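# In praise of the patterned wall

When I moved to Dandodstead three years ago, every room I was shown had white walls. The agent called them "neutral", as if this was a gift to me. I have now lived long enough with neutral walls to say that I do not like them, and I would like to defend wallpaper, also in small places, also in places where people work.

My mother had a sewing room in Khunthong. It was narrow, and the paper had large leaves on it, larger than my hand. A visitor once told her that big patterns make a small room smaller. She answered that the room was already small and now it was at least a garden. I think she was right. A plain wall stops the eye. A wall with long leaves lets it travel, and after one hour of close work the eye is grateful for this.

The usual objection is distraction. My neighbour Glenys Jarman, who painted over 249 doors in her working life and has strong opinions about surfaces, says that a worker should see the work and the wall should be quiet. I agree with half of it. Bright flowers behind a bench would tire me too. But grey on pale grey, with leaves that lie across the wall in diagonal lines, is quiet enough for anybody. It also forgives the small marks which plain white paint shows after one week.

A second objection concerns mixing. We are taught that if the floor has a pattern, the wall must not. I do not know who made this rule. Dark red marble with white veins is a strong thing to look at, and many people would put it beside cream and be afraid of anything more. Put it beside grey leaves and both become better, in my opinion — the stone is heavy and the leaves are light, and the colours do not fight.

Storage belongs to the same question. I like it on the wall, where the hand can find it, and I like it to be clear plastic or wire mesh, so that the pattern continues behind. A closed wooden box would cut a hole in the leaves. Wire can be hung with zip ties, and I see no shame in zip ties.
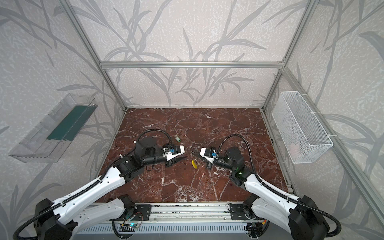
## What I would ask of the shops

Sell us the short roll. Wiroj Limsakul, my friend from the evening class, wanted to paper only one alcove and had to buy enough for a bedroom. The rest is still under his bed. If a shop would cut paper by the metre, as they do with cloth, more people would try one wall, and perhaps after this a second one.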